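The catalogue calls the finish "warm walnut mood". I have my doubts about what a mood is made of, and I'll leave the adjectives to Rovitz, who sold it. The price was 298 and delivery was extra. The model is the Cinderholm, the longer of the two.

I have no quarrel with brown. My quarrel is with paying for a finish that is supposed to "calm a busy room" and then being told by the same leaflet to keep the room calm so the finish can do its work.

## The back of the table

Table to wall with no gap at all, which was my one firm request. The grain runs along the length and there's a slight sheen in the middle. The wall is beige and bare, and I intend to keep it that way until someone can explain what a "feature" is for.
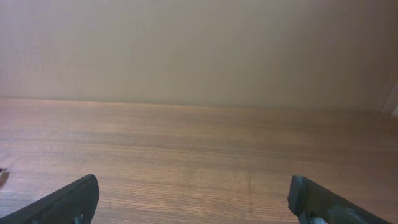

Unar wrote in to say that pushing a table hard against a wall is a mistake, that you lose every cable route you had, and that a hand's width at the back would have saved me a lot of swearing by September. Possibly. A hand's width at the back is also where pens go to die, and I've had that table before.

## The corner

I was told wood grain next to a plain pale surface would "open up" the corner. It's a corner. The brownish band on the pale side looks like trim to me, though it could be a join, and I'm not pulling at it to find out. As for the dark green wire, it has more of a curve to it than any cable tidy I've bought would allow.

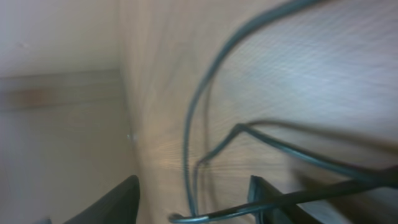
*Page last changed: 29th June*

I've taken out the paragraph on cable clips, as two readers found it bad-tempered. The short version is that I bought a bag of the sticky sort and they let go of the paint in the first warm week. The maker claims they hold 900 grams. Of what, it doesn't say.

## The top, with cables

The leaflet promises a surface good for 2,000 wipes. I'd like to meet whoever did the wiping. What I can vouch for is that the grain is busy, dark streaks and tan ones, and that the light bounces off the middle enough to wash it out. Try reading a glossy manual on it. The black cables are in their usual loops, plugs and all, and I remain unconvinced that a Cinderholm drawer at extra cost would change my habits.
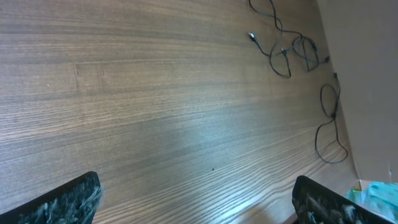
Velcro straps, one per cable, and label both ends before you coil anything, was Sitthichai's advice, along with a warning never to wind them tight round your hand. I've ordered a pack of 3. I expect to lose them.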